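Monday, January 2, 2023
Tonach bench, teleop demos, green object and bowl
R. Nordin, with Bit-na Do on the leader arm for the second half

Carried on with the pick and place set that was left open in September. Same task text as before: "put the green block in the bowl", and the reverse, "take the green block out of the bowl". Both directions go in the same folder but under separate task labels. Last time they were mixed and it took most of a morning to sort them.

Target for the set is 100 accepted episodes per direction. Stood at 32 for the reverse when I started.

Settings before the first run:
Leader to follower scaling 1:1, no filter on the wrist joints.
Gripper command logged as a continuous value, not open/closed.
Bonari logger restarted, clock checked against the arm controller.
Bowl at the right-hand edge of the table, bracket left where it is at the back.

Had to change how I approach the bowl. Coming in at an angle drags a finger over the rim, and the follower then lags the leader by enough to feel. Straight down from above is slower but the joint traces are much cleaner. Asked Bit-na to do the same so that the two operators don't teach two different approaches.
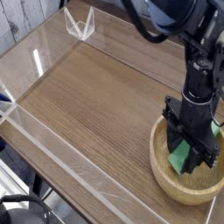 Why keep episodes where the operator misses the first grasp and tries again?
They show the policy how to get back from a bad position. We keep them if the retry follows directly and the task gets finished, and drop them if the operator stops to think for long.

Grip force: with the gripper command following the leader exactly, both of us squeeze more than needed. It shows in the log as the commanded width sitting well below the measured width for the whole carry. Put a lower limit on commanded width in the Bivard config and repeated the last few episodes. Better. The operator feels no difference at the handle. Limit is saved under the bench profile, so check it is loaded before starting, it does not load by itself after a power cycle.

Start positions. I had been putting the object down in more or less the same patch each time without meaning to. Bit-na spotted it on the plot of first-contact positions, which was one tight cluster. From episode 117 on we use the printed list of start positions and tick them off. Object orientation also from the list. Bowl stays put for this set, moving it is a separate set.

Carry height: keep it above rim height from lift to release, in both directions. Low carries look fine on the wrist trace but leave very little margin at the rim.
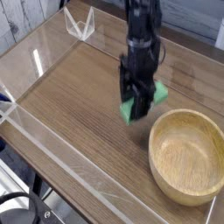 Tonach bench, green object held clear of the table, bowl to the right.

Rejected so far today: two for a dropped connection to the leader (Bang interface box, same fault as before, reseating the plug clears it), one where I started recording after the arm was already moving. Deleted the last one, kept the other two in the faults folder with the controller log.

To do:
Retrain on forward direction only, compare with and without the retry episodes.
Bit-na to write a check that flags commanded width below the limit.
Spare cable for the Bang box.
Add operator initials to the episode header. At present it is only in this book.
Finish the reverse set before touching the bowl position.

RN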